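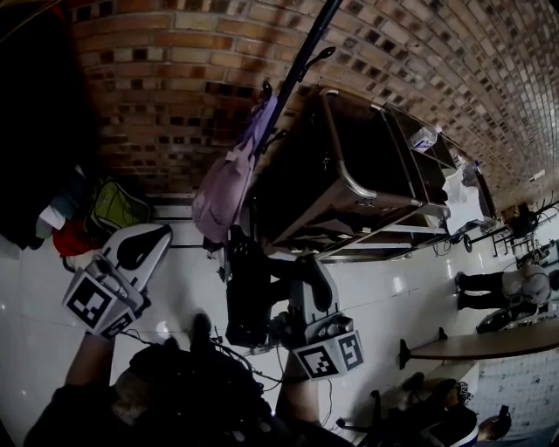 Workshop notebook – Zutthorpe, the brick room
Saturday, April

Bags, hooks and the trolley

Started at 10 with the kettle on and a clean page, which I always enjoy. Today was meant to be a quick look at where people put their things when they come in, and it ate the whole morning. I'm very glad it did, there is so much going on in one corner of one room!

Where we stand: the coat stand is the black pole with the curved hooks. The curved brick wall is behind it, and the big white tiles run right across the floor. The steel trolley with the dark brown top stands next to the stand, open shelving underneath, on small black casters. Bags go on the stand, on the trolley, or (mostly, let's be fair) on the floor against the wall.

The purple bag

My favourite thing in the room this week. Soft fabric, lavender more than purple, with a strap that goes over the hook and a little light tag near the top. It hangs long, down towards the floor, and overlaps the edge of the furniture beside it. Agathe thinks the stand should move along by one tile so that a bag can hang free. I tried it after lunch with the bag on and again with it off. With the stand one tile over, the bag hangs clear of the trolley and you can turn it round on the hook to get at the opening. Lovely. Moved it back afterwards so Natsumi can see the old position on her next visit, then she can choose.

Also tried the strap on each of the two upper hooks. The hooks are a good deep curve and the strap stayed put both times, even when I knocked the pole with my hip (on purpose the second time). A short loop is harder, you have to lift the bag higher than feels natural. Masanobu, who is taller than the rest of us, didn't notice any difference at all, so we should stop using him as the test case.

Load: hung 57 paperback books' worth of weight in stages, using the box Vlastimil lent us, shared out between the hooks. The pole began to lean before the hooks showed anything. For anything heavy I'd put one bag each side. Write this on the card.

The backpack

The lime-green one with the dark straps. It sits at the foot of the wall next to the white folded cloth and the red fabric, and it is so bright that you can find it from the door without your glasses. Big point in favour of loud colours! I timed myself walking in and picking up a named item: the green backpack won every single go, the purple bag on the stand came second, and anything in the dark pile further along the wall was hopeless. I gave up on one after 80 seconds.

That pile needs a proper sort. Things get put down there because other things are there already, and then it's shadowy on that side and you can't tell one item from another. Suggestion from Toshiko: a low bench along the curve, in short straight pieces, with the bags standing on it and the cloths underneath. I love this. The bricks bend round a fair bit so long pieces would leave wedge-shaped gaps behind them, and we all know what falls into gaps.

The trolley

Good solid thing. Rounded rails along the edges, which are kind to the hand when you steer it. The top is exactly the sort of surface people want to drop a bag on while they hunt for keys, so I'd keep it as the landing place and leave it bare overnight.

Lower shelf had a clear plastic bottle and something white and crumpled draped towards the end. Bottles are happy on that shelf as long as the trolley stays still. When I pushed it over the joints between the tiles mine rolled – laid a tea towel flat under it and it stayed where it was. Cheap fix, will do for now.

Rolling test, empty: smooth across the middle of the floor, slightly noisy at the joints. I haven't tried it down at the bright end near the dark-legged tables, there are loose cables on that side and I'd like them tied up first. Masanobu has the cable ties.

Folding

Spent a happy quarter of an hour with the white cloth. Folded in thirds and then in half it stands up by itself for a bit against the brick. Rolled, it takes less room but wanders off. Thirds and half gets my vote.

Count so far

The tally book is at 2,394 items put down or hung up since we began, and Vlastimil has promised to type up the older pages. Please keep the columns as they are: hook, trolley, floor, other. If it goes on the back of a chair it's "other", Agathe and I have agreed on this at last.

To do

Sketch the bench in short pieces, send to Toshiko
Ask Hirkus whether they sell a wider foot for the coat stand
Tie up the cables, then roll the trolley down to the tables
Sort the dark pile, with a lamp
Card for the stand: heavy bags one each side
More tea towels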